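로스텔, 손으로 가르치는 침구·수건 정리 작업에 로봇 학습 도입
숙박시설 객실 정리 겨냥…11월부터 시범 적용

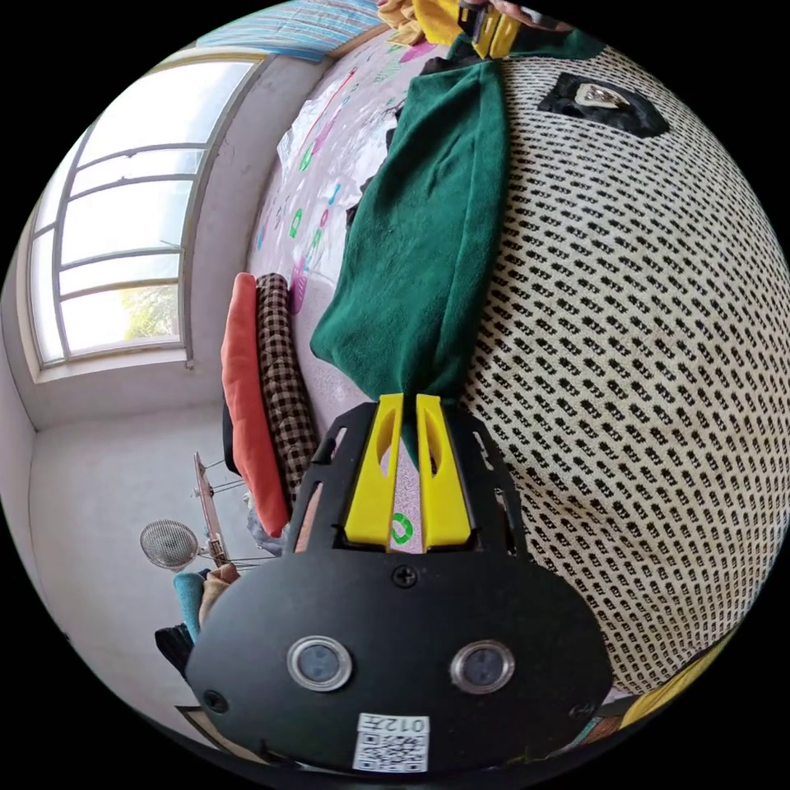

휴대형 그리퍼의 노란색 손가락을 짙은 녹색 수건에 대고 있는 모습. 수건은 크림색 담요 위에 놓여 있다.

숙박시설용 로봇 소프트웨어를 개발하는 로스텔(Lostel)이 사람이 직접 시연한 동작으로 로봇에게 수건과 침구 정리를 가르치는 사업을 시작했다고 금요일 밝혔다. 작업자가 손에 쥐는 그리퍼로 수건을 집고 펴고 접는 동작을 하면, 그 움직임과 영상이 함께 저장돼 로봇의 학습 자료로 쓰이는 방식이다.

회사가 이번에 공개한 시연 자료는 모두 1,771건이다. 이 가운데 382건은 침대 위에 뭉쳐 있는 수건을 다루는 작업이고, 나머지는 베개 옮기기, 담요 끝 맞추기, 빨래 건조대에서 천 걷기 등이다. 시연에는 작업자 19명이 참여했으며, 이들 중 절반 이상은 객실 정비 일을 해 본 경험이 있다.

로스텔은 지난해까지 원격 조종으로 자료를 모았다. 조종자가 다른 방에 앉아 화면을 보며 로봇 팔 두 대를 움직이는 식이었다. 이 방법은 로봇이 실제로 낼 수 있는 동작만 기록된다는 점에서 학습에는 유리했지만, 로봇을 설치한 장소에서만 작업할 수 있었고 수건 한 장을 펴는 데도 시간이 오래 걸렸다. 천이 손끝에 걸리는 느낌이 조종자에게 전달되지 않는 것도 문제였다.

손에 쥐는 방식은 장비를 들고 어느 집이나 객실에든 들어갈 수 있다. 로스텔은 창문 크기와 조명, 침구 무늬가 서로 다른 장소 35곳에서 시연을 진행했다. 장소를 고를 때 방을 따로 치우지 않는 것을 원칙으로 했다. 침대 위에 쿠션이나 다른 물건이 놓여 있으면 놓인 그대로 두고 작업했다.

개발을 총괄하는 폴커 포글러(Volker Vogler)는 “흰 시트에 흰 수건이 놓인 경우가 지금도 제일 어렵다”며 “무늬가 많은 담요 위에서도 수건의 가장자리를 잘못 찾는 일이 있어 그런 조합의 시연을 따로 늘리고 있다”고 말했다. 그는 작업자에게 동작을 일부러 천천히 하라고 주문하지는 않는다고 했다. 초기에 속도를 늦춰 달라고 요청했더니 수건을 잡는 위치까지 평소와 달라졌고, 그렇게 모은 자료는 대부분 쓰지 않았다는 설명이다.

시연 한 건은 수건을 처음 잡는 순간부터 손을 뗄 때까지를 한 단위로 한다. 중간에 놓쳤다가 다시 잡은 경우도 지우지 않고 보관한다. 다만 접은 모양이 기준에서 벗어난 시연은 별도로 분류한다. 기준은 객실 정비 현장에서 쓰는 것을 따랐다. 수건을 세로로 한 번, 가로로 두 번 접고 상표가 안쪽으로 들어가게 한다.

분류 작업은 협력사인 셀레오(Celeo)가 맡았다. 셀레오는 저장된 영상을 검토해 얼굴이나 개인 정보가 들어간 구간을 삭제하고, 동작 기록과 영상의 시각이 어긋난 시연을 골라낸다. 두 회사에 따르면 초기에는 시각이 어긋나는 오류가 잦았으나, 작업 시작 전에 그리퍼를 두 번 여닫는 절차를 넣은 뒤로 줄었다.

작업자 교육은 하루 과정이다. 오전에는 그리퍼를 쥐는 법과 손가락을 여닫는 법을 익히고, 오후에는 수건과 베갯잇을 놓고 실습한다. 그리퍼 한 개로만 작업하는 과정과 양손에 하나씩 들고 작업하는 과정이 나뉘어 있다. 양손 작업은 담요처럼 크기가 큰 침구에 주로 쓰이며, 한 손 작업을 이틀 이상 해 본 사람에게 배정한다.

참여자들은 손목 부담을 가장 많이 지적했다. 도구를 든 채 침대 안쪽까지 팔을 뻗어야 하는 자세가 반복되기 때문이다. 로스텔은 연속 작업 시간을 한 시간 이내로 제한하고, 침대 반대편으로 옮겨 가며 작업하도록 지침을 고쳤다. 손잡이 각도를 조정한 새 그리퍼도 준비하고 있다. 새 그리퍼의 설계는 아레티(Aretti)가 맡는다.

시범 적용은 11월 므와큐사(Mwakyusa) 호텔의 한 개 층에서 시작한다. 로봇은 객실에 직접 들어가지 않고, 층 끝에 있는 정비실에서 수건을 펴고 접는 일부터 맡게 된다. 운영 시간은 오전 10시부터 오후 4시까지다. 접은 수건은 정비 직원이 확인한 뒤 객실로 가져간다. 로봇이 수건을 제대로 접지 못하면 직원이 그 자리에서 휴대형 그리퍼로 올바른 동작을 시연하고, 이 기록을 다음 학습에 더한다.

호텔 측은 이번 시범 적용으로 정비 인력을 줄일 계획은 없다고 밝혔다. 시연에 참여하는 직원에게는 별도 수당을 지급하며, 참여 여부는 직원이 정한다. 촬영 영상의 보관 기간과 열람 권한은 로스텔과 호텔이 맺은 계약에 명시했다. 객실 안에서 시연할 때는 투숙객이 없는 방만 쓰고, 투숙객의 짐이 남아 있는 방은 제외한다.

침대 위 작업은 이번 시범 적용에 포함되지 않았다. 매트리스가 눌리면서 천의 높이가 달라지고, 담요와 수건이 겹쳐 있을 때 두 장을 함께 집는 경우가 아직 많다는 것이 로스텔의 설명이다. 회사는 침대 위에서 수건만 골라 집는 동작의 시연을 계속 모으고 있다. 천 두께에 따라 그리퍼 손가락 간격을 얼마나 좁혀야 하는지도 함께 기록한다.

로스텔은 수건 작업의 시연 자료 일부를 대학 연구실에 제공하는 방안도 검토하고 있다. 제공 범위와 시기는 정해지지 않았다. 시연 작업자 추가 모집은 시범 적용이 시작된 뒤 회사 누리집에 공지한다. 객실 정비 경력이 없어도 지원할 수 있고, 교육 시간에도 시급이 지급된다.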